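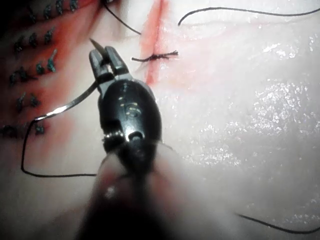
*A curved needle held over a pad of synthetic tissue.*

# Bring back the mending pile

My jumper has a hole in the elbow again. Same elbow, new hole, about a finger's width from the old one, and I've put it on the chair in the hallway with the pillowcase, two pairs of school shorts and a tea towel I'm too fond of. I've decided I'm going to defend that chair. It looks like mess and my family treats it like mess, but I reckon every house should have one, and I reckon most houses used to.

I came to mending late and for a dull reason. I'd bought a raincoat, a Kodadier, the sort of coat you talk yourself into over several weeks of opening and closing the same web page. It cost me $269, which I still feel slightly ill typing. In its second winter the lining came away from the hem at the back, so every time I sat down on the tram I could feel a bit of it go. I rang the shop. They were lovely! They offered me a discount on a new one.

That phone call has stuck with me far more than it should have. The coat kept the rain off. The zip ran beautifully. All it needed was a seam sewn up, a hand's length of it, and a perfectly pleasant person whose job was coats couldn't think of anything to do with it except sell me another. So I took it to the alterations place at the end of our shopping strip (it's called Cusell, it shares a wall with the fish and chip shop, your trousers come back smelling faintly of batter) and they fixed it for $29 while I waited with a potato cake next door.

And then I went home and thought, hang on, I could have done that.

I couldn't have, mind you. Not then. I'd learned to sew a button on at primary school and had been coasting on it for decades. But I borrowed a book from the library, bought a packet of needles at Mateos, the haberdashery where you have to ask for everything over the counter, and sat down with the pillowcase of the day. It was awful. I sewed the opening shut. Properly shut, with small, careful, rather good stitches, straight through both sides. My daughter used it as a sort of cushion for a week before I could face unpicking it.

So my first opinion, if you'll have it, is that we've let ourselves get embarrassed about being bad at household things, and it costs us a fortune. People will happily turn up to a social netball game and be terrible. They'll sing at karaoke. But ask the same people to put a hem up and they go all shy, as if there's a standard they'd be marked against. There was one once, I suppose. My grandmother's generation had their stitches inspected, and got a ruler across the knuckles if they wandered. I don't want that back. What I'd like is the bit where everyone assumed you'd have a go.

My second opinion is about visible mending, and I know I'm going to annoy somebody. I like it! I own a cardigan with a mustard darn on the cuff that gets more compliants from strangers than anything I've ever bought new. But I'm wary of how precious it's all become. There are kits now. There are kits that cost more than the jeans. I had a flick through a Paltico catalogue at a friend's place and there was a darning set in it, a nice enough thing in a tin, priced like perfume, with a page of writing about slowness and intention. I darn in front of the cricket. My intention is to have a sock at the end of it.

When mending gets dressed up as a lifestyle it stops being for the people who need it most, who are mostly tired and mostly have kids and do not have an afternoon to devote to a single sock. A quick, ugly repair on a pair of school shorts is a marvellous thing. The shorts go back on the child, the child goes back up the tree. I have used iron-on patches. I have used a stapler, once, in a car park before a funeral, and I'd do it again.

Now, the usual reply to all this is that it isn't worth the time. A t-shirt costs less than lunch, so why would you spend an hour on it? And look, fair enough, I've thrown out t-shirts. Some of them are so thin by the third wash that there's nothing left for a stitch to hang on to, and you can chase a hole around them all evening. I don't think anyone should feel guilty about that. But I do think the sum gets done backwards. The t-shirt is cheap to replace partly on account of nobody expecting it to last, and we stopped expecting it when we stopped looking at the seams. Once you've mended a few things you can't help turning clothes inside out in shops. I do it constantly. I've put back a great many dresses that way, and I've bought fewer clothes this past year than in any year since I left home, without ever making a rule about it.

The time argument also leaves out how the time feels, and I can only speak for my own evenings there. I spend my working day on emails. At the end of it I couldn't tell you what I've done, beyond there being other emails now. Forty minutes with a torn pocket is a different animal. The pocket was open and now it's closed and you can put your keys in it. I'm not going to claim it's meditation. Half the time I'm swearing at the thread. But I go to bed having finished something, and that's rarer in my week than I'd like.

If I were running things (and it's probably for the best) I'd start with the schools. I'd give every kid a term of it, boys and girls, no aprons, no making of useless felt owls. Bring something broken from home and take it back fixed. Throw in a bike tyre and a dripping tap while we're at it. I'd have clothing labels say whether spare fabric and buttons can be had, and for how long. And I'd have councils do for repairs what they do for hard rubbish, one weekend a year when the hall is open and there are tables and good lamps and people who know what they're doing, so you can turn up with your sad bag of things and learn. Some councils already run something like it. Ours had a stall at the December market, tucked in behind the jumping castle, and there was a queue the whole time I was there. People wanted it. They'd clearly had those zips sitting in a drawer for years.

In the meantime, if you're tempted, start with something you don't love. Old sheets are good. Thread your needle under a proper light, use a shorter length than you think you want, and don't lick the end if you can help it, whatever your nan did. If it comes out crooked, wear it anyway. I've yet to have a single person bend down and inspect my hem.

And get yourself a chair, or a basket, or the end of the couch nobody sits on. Mine gets a bit of grief, especially when visitors are coming and someone wants it moved. It's had the tea towel on it since the start of winter, I'll admit. I'm doing the jumper first, tonight if I can find the green wool, and then the shorts, which are needed by morning.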